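Rultach fabric-top folding table: review after one season of kit laundry
Posted by Ismael Dantas, 8/8/22

The Rultach is sold as a sorting and folding surface for laundry rooms. The top is gray woven fabric over a firm core with rounded corners. I bought it to replace a Pfeiffer bench with a smooth laminate top, on which synthetic sportswear slid every time a sleeve was turned in. Price was 221 delivered. Height is fixed at 837 mm, which suits anyone of average build standing up. There is no adjustment beyond the screw feet.

Assembly took 30 minutes with the supplied hex key. The cross brace has to go on before the top, a point the leaflet leaves until the last page.

Grip is the reason to buy this table. The weave holds the first layer of a garment still while the second is brought over. Athletic shorts are the hard case: the elastic waistband gathers, the legs spring open, and on a slick top the whole thing rotates.
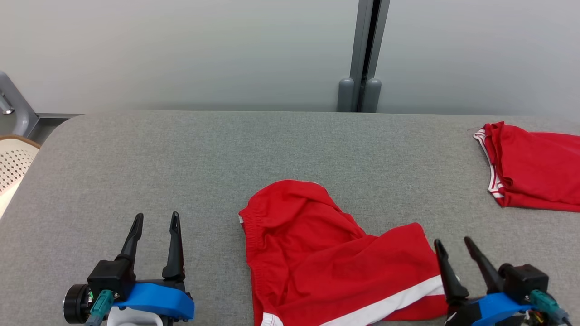 With shorts I lay the waistband flat, match the leg hems, then fold across the width. Contrast trim helps, as the stripe shows at once if the legs are out of line. On the Pfeiffer I needed a hand on the waistband throughout. On the Rultach I press it once and let go.

Lint is the drawback. Red cotton sheds, and the gray weave shows it. A rubber brush clears most of it in two passes. A vacuum nozzle does it in one but pulls at the fabric near the corners, where the tension is lower. The cover does not come off for washing. Rultach lists a spare at a price that makes little sense against the cost of the table.

Moisture is the second limit. The top should not be used for damp items. I left a rolled towel on it for an hour and the mark took until the next day to go.

Jerseys need more room than shorts. The usable depth is 800 mm, enough for an adult basketball top laid at an angle, slightly short for one laid straight with the hem toward you.
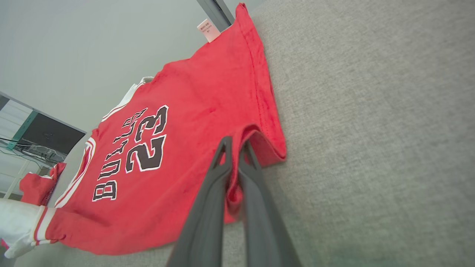
Printed lettering should be folded with the print facing out and no crease through the numerals. The fabric top is kinder to prints than laminate, where I had some scuffing from dragging. For a sharp edge at the hem it is worse, as the surface gives a little under the hand. If sharp edges matter, put a Jaton pressing board on top.

I also tried the Cuka padded mat on the old bench. It grips about as well and costs far less, but it creeps toward the front and has to be pulled back after every few garments.

Stability is good on tile and fair on carpet. Check the brace bolts again in September if you assemble it now; mine had loosened by a quarter turn after the first month.

Rating: four out of five. One point off for the fixed cover.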